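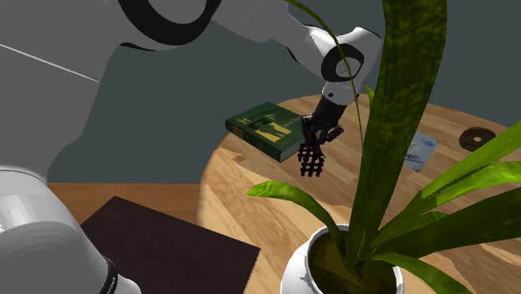 Lazarević Opens Evening Track for Foreign-Trained Lawyers Preparing for State Bar Admission

Registration opens in April for a part-time preparation course aimed at lawyers who qualified outside the United States

KASTACH – Lazarević, a provider of legal training for working professionals, announced today that it will offer an evening version of its bar admission course for lawyers who hold a law degree from another country. The course lasts 30 weeks and will be taught at the company's Kastach center, with all classes also available by live video.

The evening track follows the same outline as the existing daytime course. It covers contracts, torts, civil procedure, evidence, property, criminal law and constitutional law, along with a writing workshop that runs from the first week to the last. Classes begin at 6:30 p.m. and end at 9 p.m.

Lazarević decided to add the track after reviewing requests from applicants over the past two years. Many said they could not leave a full-time job to attend daytime classes. Others were working as paralegals or contract reviewers and wanted a schedule that would let them keep those positions while they studied.

Students trained in civil law systems often need more time with case reading and with the way American exams expect an answer to be set out. For this reason the evening track starts with a four-week introduction to common law method. Students who already hold a degree from a common law country may skip the introduction and join in week five – tuition is reduced for those who do.

Each student will be assigned a tutor, who will mark written work and return it within seven days. Practice exams are given under timed conditions, and scores are reported by subject so that students can see where they need more work.

Course materials will be delivered through Flerkix, the study platform Lazarević has used for its daytime classes. The platform holds 2517 practice questions, each with a written explanation. Evening students will have access from the day they register until the end of the exam period for which they are preparing.

Lazarević has also reached an agreement with Wikeck, a document translation service, under which enrolled students will receive a discount on certified translations of transcripts and diplomas. Students are free to use any translator accepted by the admitting authority in their state.

Eligibility rules for foreign-trained lawyers differ from state to state, and some states require further study at an American law school before an applicant may sit for the exam. Completing the Lazarević course does not meet that requirement. Applicants should confirm their eligibility before registering. The admissions office can explain which documents are usually requested but does not give legal advice on individual cases.

Enrollment in the first evening group is limited to 21 students attending in person. A payment plan is available. Students who withdraw before the end of the second week will receive a full refund, less the cost of printed books.

About Lazarević

Lazarević provides exam preparation and continuing education for lawyers and legal staff. Its courses are taught in Kastach and online.

Press inquiries: Lazarević Communications Office, Kastach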